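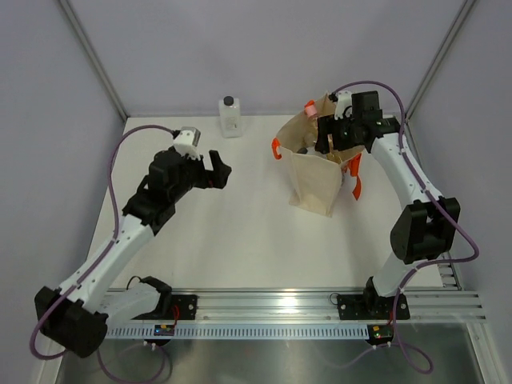
Flurkovden Community Hall
Kitchen and Cleaning Cupboard Safety Checklist, with comments
Checked by: Jana Petersen
Date: January 22, 2025
Last full check: November

Hello everyone, and thank you to all of you who left the kitchen so tidy over the holidays. It made my morning a great deal easier than it was in November, when I spent the better part of an hour looking for the key to the cupboard and found it in the tea tin. I have kept to the same order as last time so you can compare the two sheets if you like that sort of thing (I do). Items are marked OK, Needs attention, or Not checked, and my comments follow each one. Please do read the comments, as they are where most of the useful bits are hiding.

1. Cleaning products kept in a locked cupboard
OK. Locked when I arrived and the key was on its hook. The playgroup has little ones who can open nearly anything, so thank you for keeping this up.

2. All bottles labelled with their contents
Needs attention. Most are fine, but I found a spray bottle on the lower shelf with no label at all and something pale green in it. It might be the floor cleaner watered down, or it might be somebody's window mix, and I wasn't about to sniff it and find out. I have set it aside in a bucket marked DO NOT USE. If it's yours, please come and claim it. There are blank labels and a marker in the drawer under the kettle.

3. Bleach stored apart from other cleaners
OK. Bleach is on the top shelf by itself, upright, lid tight. Wakana Shibata moved the vinegar down to the pantry after my last report, and I was very pleased to see it had stayed there.

4. Safety sheets in the binder and up to date
Needs attention. The binder is in the right spot and the pages are in good order, but we switched to the Clellora dish soap in the fall and its sheet hasn't been added. Kinga Oláh has offered to print it at work. Kinga, there's a spare plastic sleeve at the back for you.

5. Rubber gloves and eye protection
OK. Two pairs of goggles, both clean. The gloves are all size large, which is lovely for Ferenc and not much good to the rest of us, so I've put mediums on the shopping list.

6. First aid kit
Needs attention. The kit is on the wall by the fridge and easy to reach. We are low on the blue bandages and the burn gel is past its date. I took the old gel out so that no one grabs it in a hurry. The tweezers have come back from wherever they went, so thank you, kind stranger.

7. Fire extinguisher and fire blanket
OK. Needle in the green, pin in place, tag signed. The blanket pouch had a tea towel hung over it again. I know it's a handy hook, but please use the rail by the sink, even if it means walking a few extra steps with wet hands.

8. Hot water temperature at the hand sink
OK, and much better. It was running far too hot in November. Zsolt Hajdu turned down the tank and fitted a mixing valve, and this morning I got 40 degrees at the tap after letting it run. The dishwasher has its own heater and showed 81 on the rinse, then 79 on the second load. I've written both on the card taped inside the door. Please add your own reading whenever you run it.

9. Fridge and freezer seals
OK. The fridge seal was a bit sticky along the bottom, so I gave it a wipe while I was there. If you bring jam, please put the lid on properly. You know who you are, and the jam was delicious.

10. Floors, mats and walkways
Needs attention. The mat at the back door has started to curl at one corner and I caught my toe on it twice. I've rolled it up and leaned it in the coat room for now. The stacked chairs by the Seixas Room were sticking out into the hallway as well, so I pushed them back behind the yellow line.

11. Cords, kettle and small appliances
OK. No frayed cords that I could find. The Amora kettle lid is getting loose but still clicks shut. I'd like us to keep an eye on it.

12. Attic hatch and ladder
Not checked. The ladder was out on loan and I'm not climbing on a stool at my age. Ferenc Kovács will look at this one when he brings it back.

To do before the next check:
Identify or safely get rid of the unlabelled spray (Jana)
Add the missing safety sheet (Kinga)
Blue bandages, burn gel, medium gloves (Wakana)
New mat for the back door (Zsolt, if the hardware store has the heavy kind)
Attic hatch (Ferenc)

If you spot something I've missed, write it on the back of this sheet or leave a note in my box by the office door.

Jana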